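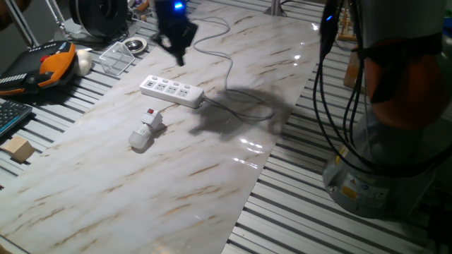 Power strip and plug-in bulb on a marble-patterned panel.

The Skarine housing fair takes over the old ferry terminal for four days every January. I went for the renovation half, which fills the ground floor. Upstairs is mostly banks and people selling heat pumps. Entry was 70 kroner at the door, and the coat check was free.

My reason for going was a kitchen. We have a 1960s apartment with one outlet over the counter, and we've been putting off the work for years. I wanted to look at wall panels, find out what an electrician would say about adding circuits, and get a feel for prices before we called anyone.

I started with surfaces. There is a lot of marble pattern this year, nearly all of it white with brown or gray veins. The Weltuvon stand had the biggest display, with panels standing in racks so you could pull them out and see the whole length. The glossy ones show every fingerprint. Ebbe Tangen, who was working the stand, said most people who come in wanting gloss go home with matte, and he didn't seem to mind which. He gave me a list with the standard sizes and told me to measure the wall in three places before ordering. The cheapest panel I liked came to 853 kroner a meter, without trim. Trim is sold separately and comes in lengths that never match the panels.

Isaksson, across the aisle, sells only real stone. It was beautiful and far too heavy for our wall, so I didn't stay long. They did have a good display on sealing, with the same stone left untreated, sealed once and sealed twice, and each one stained with coffee, red wine and beet juice. The beet juice had gone into everything.

At eleven I went to the talk on wiring in older apartments. The room had 40 chairs and they were all taken, so I stood by the wall. Ingegerd Lundgren has been an electrician for most of her working life and went through it quickly. Her main points, from my notes:

If the panel in the hallway still has screw-in fuses, plan on replacing it before doing anything in the kitchen. Put the outlets where you use appliances, and draw them on the wall in pencil and live with the pencil marks for a week. Don't run a kettle and a toaster oven from the same extension. Ask the housing association what it requires in writing before the electrician comes, and keep the paperwork afterward for when you sell.

Someone asked about lighting under cabinets. She prefers a fixed strip on its own switch, and said small plug-in lights are fine for a closet or a hallway. Wenche Lindholm from the city's building office took over for the last part and explained which jobs need a permit. Ours doesn't, as long as we leave the wall toward the stairwell alone.

Lunch was fish soup from the stand near the east doors. It came with good bread. The line was long by half past twelve, and there aren't enough tables, so go early.

In the afternoon I looked at cabinets at Orkia, where Vidar Lie drew up our kitchen on a screen from the measurements I'd brought. It took 48 minutes, including a wait for the printer. His version moves the sink to the window, which I hadn't thought of, but it means moving pipes as well and he couldn't price that. He wrote down the name of a plumber for me.

I skipped the bathroom section and the tile demonstration. The buses back to the center leave from the north side of the building, and the sign inside still points to the south exit.

We've asked for two quotes on the electrical work. The panel samples are leaning against the kitchen wall, and so far the matte one is ahead.

Last updated: 01/02/2025

Contact | © Gwenaël Brunet | Back to top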